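# Gallery: hands week at the bench, June 2022

I've been promising to put these up for ages, and the folder has grown to 3,619 files, so picking was a bit of a job (I gave up on being fair and just went with what I liked). We were comparing two sets of fingered hands - the Huvutby ones, which came off the shelf, and the Cutura pair, which needed a new wrist plate before they'd go on at all. Same arms, same controller, same bottles all the way through.

The bottle test is my favourite because it sounds so dull! Pick up a full bottle, get both hands on it, tilt it, don't drop it. We did 68 goes with each set over the week, and I ended up rather fond of the whole routine. 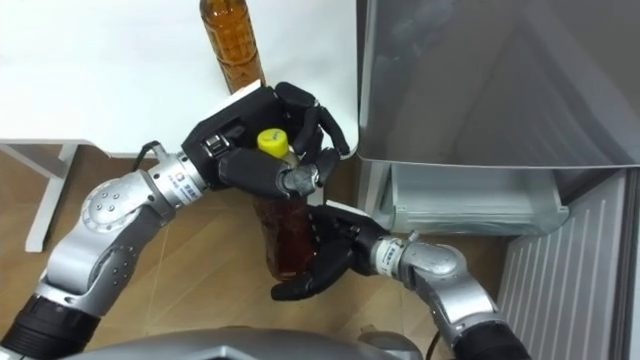

*Both hands on the bottle, one up by the yellow cap and one underneath, tilted towards the head camera.*

I spent far too long choosing where the upper hand should go. Close under the cap gives the fingers a narrower bit to wrap round, and I like how it looks from the head camera, but the thumb has to come in at just the right angle or you start again. The lower hand was easier to teach - I had a grip I was happy with after 36 tries on the Huvutby set, and 56 on the Cutura.

Which would I buy? For bottles, the Huvutby, I think. The Cutura closes more softly and I'd happily use it for fruit or bread rolls, but its cable sits badly on our wrists and I got tired of re-clipping it. The Bromimov controller coped with both once I'd turned the grip speed down, though its menus still drive me up the wall.

Next lot should go up in August, when I've had a proper play with the Väisänen camera mount. If you've used one and have settings to share, drop me a line, I'd love to see them.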